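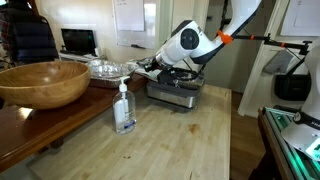

Joris Smits replied at 14:20 that the Drurkero ward list was still short, and that the candidate's agent had been told it was complete.

Skunberg Support
Home Tickets Members Elections Log in

January
Posted by Covadonga Peñalver

Problem: the members' list for the Drurkero selection vote shows 1,497 names. The branch's own register has 2,652. Ballot emails are due out at 18:00.

14:35 Ran the export again with no filters. Same total.

14:50 Checked the lapsed flag. Anyone who paid by standing order after the boundary change has been marked as lapsed. Whitlock branch has the same fault, 171 members there.

15:10 Asked Hollis Greenberg to hold the ballot emails for both branches. Held.

15:40 Cleared the flag on a test batch of five. All came back on the list with the right ward.

16:05 Ran it for both branches. Drurkero now 2,652. Whitlock matches its register too.

16:15 Joris asks whether the agent can have the new list tonight. Yes, but only after the returning officer signs it off. Old copies should be deleted.

16:50 Signed off by Rosalind Abernathy. Emails released for 18:00.

Still open: postal voters with two addresses. Moved to a separate ticket.

We use cookies to keep you logged in. Accept / Manage settings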